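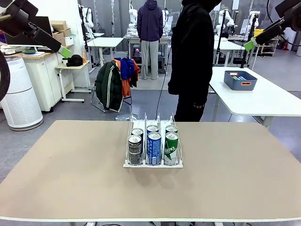
1/ Shared drinks racks: guidance for all rooms

Busunton Facilities has revised its guidance on the white wire can racks. It applies to every room that keeps drinks on a table or counter, and it replaces the note issued in February. Room contacts are asked to read the thread to the end before placing their next order.

2/ Each rack has three lanes, and each lane is to hold one kind of drink. The dark cans go on the left, the blue in the middle and the green on the right. Rooms that stock other drinks may choose their own order but should keep to it from week to week.

3/ The starting fill is two cans to a lane, one behind the other, making 6 in all. Colleagues should be able to see at a glance what is available without lifting anything out.

4/ A third can may be added to a lane that empties quickly. Past records suggest that this will usually be the cola lane, although the Resen rooms report a strong preference for the lemon-lime drinks.

5/ Racks are to stand towards the back of the table with the front lip facing the people who use them. Please leave clear space before the lip. Laptops, paperwork and lunch boxes have all been found pushed up against racks, and cans were then being taken from the rear.

6/ Refilling. Bring the cans to the table in a bin or a tray – carrying them in the arms has led to a number of dented cans and one very sticky carpet. The room contact should first move the older cans forward and then place the new ones behind.

7/ Cans should stand upright with the pull-tab uppermost. Where the lane allows it, turn the name of the drink to the front. We recognise that this is a small matter, but it saves colleagues from picking up one can after another to read the side.

8/ Dented or leaking cans must not go into the rack. Put them aside and record them on the stock sheet under "damaged". Salgado, our supplier, will credit them against the following order if the sheet reaches us by noon on Saturday.

9/ Figures. Last quarter the service supplied 2,000 cans, of which 331 were lemon-lime. Damaged cans came to 78. The greater part of these were dented between the store cupboard and the table, and we would ask all rooms to take note of post 6.

10/ Mixed lanes. A lane holding two kinds of drink is the most common fault we find. When a lane runs short, leave the gap and do not fill it with whatever is to hand. The green cans belong with the green, the blue with the blue, and a Pepsi goes behind a Pepsi. 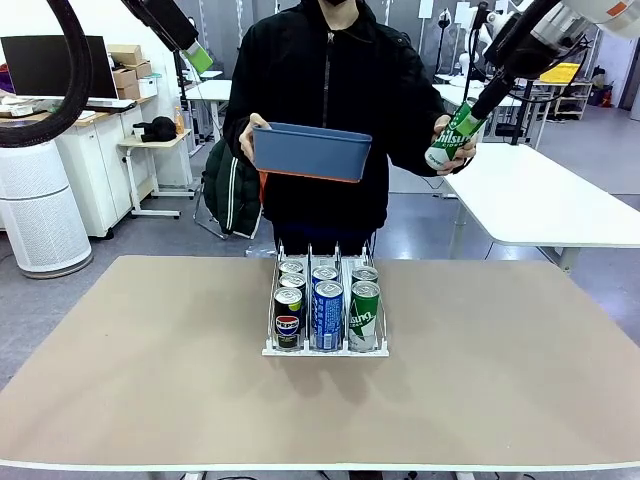 Gomlow asks whether a room may give two lanes to the same drink when one kind is far more popular than the others. Their lemon-lime lane is bare by mid-morning and the colas are scarcely touched.

11/ In answer to Gomlow: yes. Two lanes may be given to one drink, provided that the remaining lane offers something different. Please tell us beforehand so that the order with Salgado can be altered. A request made after the order has gone in will be held over to the next one.

12/ Cleaning. Racks should be emptied and wiped once a month with a damp cloth, then dried before the cans go back. The table beneath should be wiped at the same time. Do not use scouring pads on the wire, and do not stack one rack upon another for storage.

13/ Used cans are not to be returned to the rack. Recycling points are marked on the plan beside each kitchen door.

14/ Replacement racks may be requested through the usual supplies form. State the room, the number of lanes needed and whether the old rack is bent or missing. Resen and Gomlow should send their forms to the Busunton office until further notice.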